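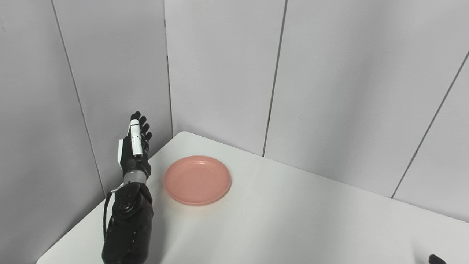

Submitted by: A. Namboodiri
Unit: Design for Everyday Living, Project 2
Torndale College, School of Design

Search this site
Search
Advanced search

One Plate, One Table: choosing tableware for a small student kitchen

1. Introduction

My project is concerning the plate. When I moved to Torndale to study, I bought a cheap set of white dishes and I did not think about them at all. After some months I noticed that I was using only one dish for everything, and it was a pink plastic plate which the previous tenant had left in the cupboard. I wanted to understand why this plate was more comfortable for me than the others, and if other students in the residence have the same experience.

The plate is round and shallow, with a raised rim. The colour I would call salmon, but some people in my class said coral, and we did not agree. On a white table it is very easy to see.

2. Background

In our residence the kitchen on each floor is shared. The bench is narrow and the sink is small, so dishes are often left in a pile until the evening. Most students eat at the table or carry the food back to their room. The residence handbook says only that each person must wash their own things, and it gives no advice about what to buy.

I read several buying guides before starting. They speak a lot about dinner parties and matching sets, but very little about a person who eats alone at a desk and has one shelf in the cupboard. This was the gap I wanted to look at.

3. Method

I made a short questionnaire and put it in the letter boxes of the residence in April. I received 73 answers. The questions were about the material of the plate used most often, its colour, the shape of the edge, and where the person usually eats.

After this I kept a diary of my own meals. I used 2 plates in turn, the pink plastic one and a white ceramic one from a Hendo starter set. For each meal I wrote down the food, the place where I ate, and anything that annoyed me. I also wrote the time of washing up, but I often forgot this part and so I did not use it in the results.

4. Results

4.1 Questionnaire

The largest group of students uses a ceramic plate most often. Plastic was second. Many people wrote that they own plastic plates from camping or from their childhood, and they are a little embarrassed to use them when friends visit.

For colour, white was the most common, but it was not the favourite. When I asked which colour they would choose if the price was the same, students preferred a warm colour or a dark blue. One person wrote that white plates make the kitchen look like a hospital. Another wrote that only white is clean, and anything else is hiding something.

The rim was the most interesting question for me. Six students said that they changed from a flat plate to one with a higher edge, and all of them gave the same reason: sauce or soup on the floor of the hallway.

4.2 Diary

The pink plate was better for rice, pasta with sauce and cut fruit. The raised rim gives something to push the spoon against. It was also lighter to carry up the stairs together with a glass.

The ceramic plate was better for toast and for anything that needs a sharp knife. With the plastic I was always careful not to scratch it. Tomato was a problem also, and I had to wash the plate immediately after a curry or the colour stayed in the surface. I did not put the plastic plate in the microwave, as it has no mark underneath to say it is safe.

5. Discussion

At the beginning I was expecting that colour would be the main reason for my habit. From the diary I think that the edge and the weight are more important, and the colour only helps me to find the plate quickly among the other dishes. In a shared kitchen this is quite useful, because a white plate is soon taken by somebody else.

My diary has only one person in it, so it can't show what is comfortable for a left-handed student or for a person with weak wrists. The questionnaire should also have asked about the size of the table.

6. Recommendation

For a new student I would suggest one ceramic plate for hot food and one light plate with a raised rim, in a colour that nobody else on the floor has. A complete set is not necessary in the first year.

Related projects
Drying racks for narrow benches
The Ruvico stacking cup: a user study
Labels and shared fridges
Where do students eat? A map of one residence
Quiet chairs for hard floors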